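## 4. Setting up a contents policy in Korkenex

This section covers entering a new home contents policy for a single address. Motor and travel policies use different screens and are covered in sections 6 and 7. You need an agent login with write access to the Plurkthorpe or Felamville book. Read-only users can open the screens but the **Save** button stays gray.

### 4.1 Before you start

Have the following on hand:

- the customer's proposal form, signed and dated
- the full address, including unit number
- the list of single items worth more than $200
- the policy number of any earlier cover, if the customer is switching

Korkenex logs out an idle session after 10 minutes. Unsaved entries are lost.

### 4.2 Enter the policy

1. Open **Policies > New > Contents**.
2. Select the book. Felamville is the default. Change it now if needed – the field locks after the first save.
3. Type the customer number and press Enter. If the name that comes up does not match the proposal form, stop and see 4.5.
4. Enter the address. The rating zone fills in by itself.
5. Enter the start date in the form 2026-04-23. Other date forms are rejected without a message.
6. Set the deductible. The lowest value allowed is $100.
7. Click **Save as draft**. The status line changes to *Draft* and a draft number appears at top right.

> **Note:** A draft gives no cover. The customer is not insured until the status reads *In force*.

### 4.3 Add the item list

Single items above the $200 limit are entered one per line on the **Items** tab. Each line takes a short name, a value and a room. Items below the limit fall under the general sum and are not listed.

Use plain names. "Desk" is fine; "office furniture, misc." will be sent back by underwriting. Where an item has a serial number, put it in the notes field and leave the name field alone. 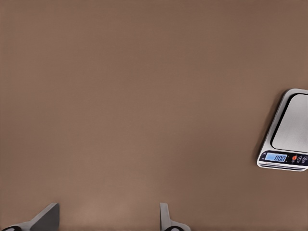
*Tabletop, matte taupe-brown finish.*

To attach files to an item line:

1. Select the line.
2. Click **Attach** and choose the file. Each line takes up to 2 files.
3. Wait for the green check mark before moving to the next line.

If the check mark does not appear, delete the attachment and add it again. Do not save the line while the upload bar is still moving.

> **Caution:** Deleting an item line also deletes its files. There is no undo on this tab.

### 4.4 Rate and issue

1. Return to the **Summary** tab and click **Rate**. Rating takes around 10 seconds.
2. Check the premium against the quote. A difference usually means that the zone or the deductible was changed after quoting.
3. Click **Issue**. Enter your agent code when asked.
4. Print or e-mail the schedule to the customer.

Policies with a start date in the past cannot be issued from this screen. Send them to the back-dating queue with a short reason.

Policies moved over from Tang in February keep their old numbers, with a T in front. They can be renewed here but not re-rated. To change the sum insured on one of these, cancel it and enter a new policy from step 1 of 4.2.

### 4.5 Customer name does not match

Do not overwrite the name. Click **Cancel**, search by address and look for a second customer record. If you find one, use that customer number and flag the pair with **Tools > Duplicate**. If you find none, create a new customer record as described in section 3, then return to 4.2.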